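Tokgate Open Day: Manipulation Lab, Saarinen Building

Gallery / December

The manipulation lab was open to visitors from 10 a.m. to 4 p.m. Two benches ran all day. Bench A covered arm calibration and guided motion; Bench B covered hand-held demonstration recording. Groups were limited by floor space and moved through in half-hour slots. Notes on the equipment follow for those who asked at the door.

Bench A used the Bruvier arm controller, with the joint speed limit set low for visitors. The arm was re-zeroed between groups. Marker poses were checked at the start of each slot and logged with the joint angles. By closing time the log held 3808 entries, of which 688 were rejected for marker angle or blur. 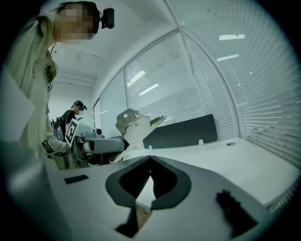 Reaching in to the arm at the bench, with the square marker mounted on it. Seen from the hand-held gripper; the V-shaped jaw opening is in the foreground.

Bench B recorded short pick-and-place demonstrations, with visitors working the hand-held gripper themselves. The target was 400 usable recordings, and the bench finished slightly under. Most of the discarded takes were stopped early by the operator. Session files are being trimmed and will go on the lab server once the timestamps have been aligned.

Printed copies of the bench notes ran out before 2 p.m. The same text is on the Stukent project page, along with the parts list for the marker mounts and the calibration procedure used on Bench A. The procedure was written for controller version 2 and has not been tested on older units.

Requests for full-size files should give the gallery name and the picture position.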